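Packing Bench Tips: Working Beside the Automated Arms
Gkikas Workshop Services, staff page

Since August, the arms at Dosberg have taken over most repetitive lifting from cartons. Staff now prepare the bench and check finished work.

Clip the cloth flat before each shift and keep spare clips in the drawer.
Fold carton flaps clear of the opening.
Seat foam blocks firmly at both ends.
Set aside cartons over 20 kg for a two-person lift. 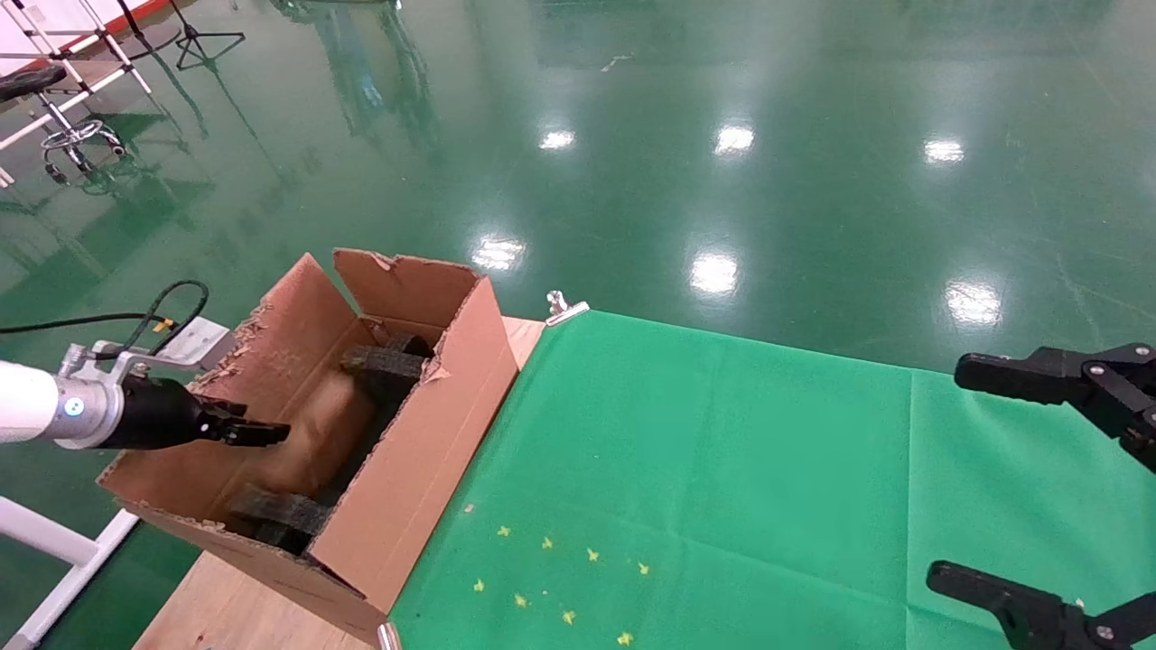

Open carton with foam blocks, packing bench.

Questions about revised duties go to Khairul Jugah before Saturday.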